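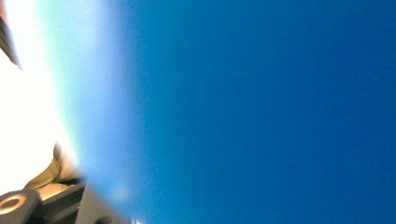
*Clear blue sky, with glare to the left.*

**Priedītis allotments and growing project – progress report to the Buvness fund, March 2018**

Since our last report we have spent most of the grant, grown a modest amount of food and learned a great deal about drainage. I will take these in order of how much the fund is likely to enjoy them.

**Plots.** All 14 plots are now let, and there is a waiting list. Four of the new plot holders had never grown anything before. One has since grown a marrow so large that it had to be taken home in a pushchair. The lower plots stayed under water for much of the winter and their tenants have been very decent about it, apart from the letter you were copied into.

**Drainage.** We budgeted £2,000 for a land drain along the bottom path. Zemex dug the trench in August, found an older drain already there and quite reasonably asked which one we wanted. The old one was blocked with roots. We had it cleared and joined to the new run, and the job came in on budget once we had given up on the second gate. The path is now firm as far as the compost bays. Beyond them I would still advise boots.

**Seed library.** Līga Bite has taken over the seed library and has thrown out everything dated before the present century. What remains is 100 packets, sorted by sowing month and kept in the old bread bin. Borrowers are meant to return seed at the end of the season. So far we have had back a great many runner beans – we would welcome almost anything else. 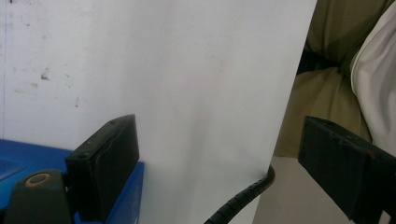
**Will the plots be able to pay their own way once the grant ends?**

Rents will cover water and insurance from next year, but repairs to the shed and paths will still need outside money.

**Shed.** The roof has been patched twice and leaks in a new place each time. Prorkmont have quoted for re-felting it, and the quote is attached. We have not accepted it, as it is a little more than we have left under this heading. If the fund will let us move the unspent gate money across, we can go ahead before the autumn.

**Still to do.** The water butts need proper stands, the noticeboard needs a new lock (the key was last seen in the potato bed), and the rent book has to be copied out in a hand that other people can read. That last job is mine.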